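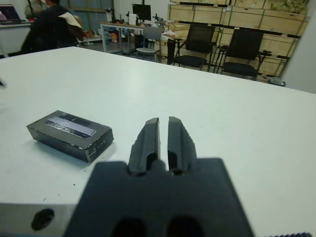 El primer día, a las siete menos cuarto de la mañana, Chinyere Yusuf llegó a la nave de Stolmont con unas botas que no había estrenado y un bocadillo que no llegó a comerse. Tenía diecinueve años cumplidos, un título de bachillerato con el que no sabía qué hacer y un contrato de formación de 17 meses con Undel, una empresa de mantenimiento industrial que hasta entonces solo conocía por las furgonetas.

«Pensaba que me pondrían a barrer», recuerda. La pusieron a leer planos.

Undel contrata aprendices desde hace casi 15 años. Empezó con uno, hijo de una clienta, y hoy mantiene un grupo de cinco que se renueva cada otoño, cuando cierra el plazo de solicitudes y los responsables de taller se sientan a repartirse a los nuevos. El sistema es sencillo sobre el papel: cuatro días en la empresa y uno en el centro de formación, un tutor fijo y tres rotaciones por departamentos distintos antes de elegir especialidad. En la práctica ha tardado mucho en funcionar bien, y en la casa lo cuentan sin adornos.

Busisiwe Nkosi dirige el programa. Entró en la empresa como administrativa de compras y se hizo cargo de los aprendices cuando la persona que los llevaba se marchó en mitad de un curso. Encontró una carpeta con las nóminas, otra con los partes de asistencia y ninguna nota sobre lo que cada chico había aprendido.

«Había un aprendiz que llevaba más de un año con nosotros y seguía haciendo recados», explica. «Era puntual, no daba problemas, y por eso no lo miraba nadie. Cuando me senté con él me dijo que ya tenía decidido irse.»

Se fue. Nkosi no intentó retenerlo, le redactó una carta de recomendación y dedicó las semanas siguientes a escribir un plan de formación por trimestres. El documento original tenía tres páginas. Ahora tiene bastantes más, aunque ella insiste en que la parte útil sigue siendo la misma: qué debe saber hacer el aprendiz, quién se lo enseña y en qué fecha se comprueba.

Los tutores

La pieza más difícil fueron los tutores. Durante años, el encargo recaía en el oficial que menos protestaba. No se cobraba por ello, no se descontaban horas de trabajo y nadie recibía preparación. Raimo Rautiainen, oficial de mecánica con media vida en el taller, fue uno de los que aceptaron en aquella época.

«Yo sabía hacer mi trabajo, pero no sabía explicarlo», reconoce. «Cogía la llave de las manos del chaval porque así acababa antes. Él miraba. Luego yo me quejaba de que no sabía hacerlo solo.»

La empresa cambió las condiciones en dos pasos. Primero reservó tres horas semanales para la tutoría, que se anotan en el parte como cualquier otro trabajo. Después añadió un complemento salarial y un curso breve, obligatorio para quien quiera tener un aprendiz a su cargo. Rautiainen lo hizo a regañadientes. Guarda los apuntes en la taquilla y admite que los ha consultado alguna vez, sobre todo la parte que trata de cómo corregir a alguien delante de un cliente.

No todos los oficiales quisieron seguir. Dos renunciaron al enterarse del curso, y la dirección lo aceptó sin penalizarlos. Nkosi prefiere tener pocos tutores y que lo sean por voluntad propia, aunque eso limite el número de plazas. En alguna convocatoria se ha quedado fuera gente a la que le habría gustado contratar.

Un premio en noviembre

El reconocimiento llegó en noviembre, en la cena anual de los premios Dauda, que distinguen a empresas y trabajadores de la comarca. Yusuf fue elegida aprendiz del año. Se había presentado porque su tutor rellenó la candidatura y se la enseñó ya terminada, a falta de la firma.

El proceso tuvo dos fases. En la primera, el jurado leyó las memorias que enviaban las empresas. En la segunda entrevistó a los finalistas por separado, durante veinte minutos, en una sala del hotel donde después se celebraría la cena. A Yusuf le preguntaron por un error que hubiera cometido. Contó que en su segunda rotación pidió un repuesto con la referencia equivocada y que una línea de envasado estuvo parada media jornada por ese motivo.

«Me quedé pensando que había elegido mal la anécdota», dice. «Podía haber contado algo más pequeño.»

Ikechukwu Nwosu, que formaba parte del jurado y gestiona la plantilla de Olenent, una firma de logística instalada en el mismo polígono, recuerda bien la respuesta. Le interesó lo que vino después: la aprendiz había propuesto que los pedidos de repuestos los revisara una segunda persona antes de enviarse, y el taller lo adoptó. En su opinión, las candidaturas suelen pecar de lo contrario. Abundan los adjetivos y escasean los hechos. Recomienda a las empresas que escriban menos, que pongan ejemplos y que dejen hablar al candidato con sus palabras, aunque la redacción salga peor.

Olenent no tenía aprendices. Nwosu lo menciona con cierta incomodidad, porque llevaba tiempo votando un premio que su propia empresa no podía ganar. Tras la gala pidió una reunión con Nkosi y salió de ella con una copia del plan de formación y una lista de cosas que no debía hacer. La primera de la lista era abrir plazas sin haber hablado antes con los oficiales. Olenent prevé incorporar a dos personas el curso que viene, una en almacén y otra en oficina.

Lo que cuesta

Las cuentas son el punto en el que más empresas se echan atrás. Un aprendiz cobra desde el primer día y durante meses produce poco. Hay que sumar las horas del tutor, la ropa de trabajo, el transporte cuando el centro de formación queda lejos y el tiempo de quien tramita los papeles, que en una empresa pequeña suele ser la misma persona que lleva la facturación.

Nkechi Ugwu, responsable financiera de Undel, lleva el cálculo en una hoja aparte. Según sus números, la empresa recupera lo invertido bien entrado el segundo año, siempre que el aprendiz se quede. Si se marcha al acabar el contrato, el resultado es negativo. No lo considera un argumento en contra. Contratar a un oficial con experiencia también cuesta dinero, tarda meses y a veces sale mal, y ese gasto rara vez se apunta en ninguna parte.

«Cuando un oficial se jubila y no hay nadie detrás, el coste aparece de golpe», señala. «Lo hemos vivido con las calderas. Hubo que subcontratar durante todo un invierno.»

La permanencia ha mejorado desde que existen las rotaciones. Antes, el aprendiz entraba en un departamento y allí seguía, le gustara o no. Ahora pasa por mecánica, electricidad y oficina técnica, y al final entrega una hoja con su preferencia razonada. La empresa no siempre puede concedérsela. Cuando no puede, se lo dice por escrito y le indica cuándo habrá otra oportunidad. El año pasado hubo una petición denegada y el afectado continúa en plantilla, en electricidad, a la espera de un hueco en oficina técnica.

Queda pendiente el trato con el centro de formación. Los temarios y el trabajo del taller no siempre van a la par, y los aprendices se encuentran a veces con un examen sobre equipos que no verán hasta meses después. Nkosi se reúne con los profesores una vez por trimestre y ha conseguido mover algunas unidades de sitio. Otras dependen de un calendario oficial que no admite cambios.

Yusuf terminó su contrato en primavera y se quedó en Undel, en el equipo de mecánica. La placa del premio está en casa de sus padres, en el mueble del recibidor. Este otoño se ha apuntado al curso de tutores, aunque las normas internas le exigen tres años de antigüedad antes de tener a alguien a su cargo. Le permitieron asistir como oyente. Rautiainen le ha prestado los apuntes.

Tiempo de lectura: 6 minutos

Artículos relacionados

Cómo redactar una candidatura que el jurado lea hasta el final
El relevo en los talleres: quién sustituye a los que se jubilan
Cinco preguntas antes de firmar un contrato de formación
La primera semana de un aprendiz, contada por su tutor
Olenent amplía su almacén en el polígono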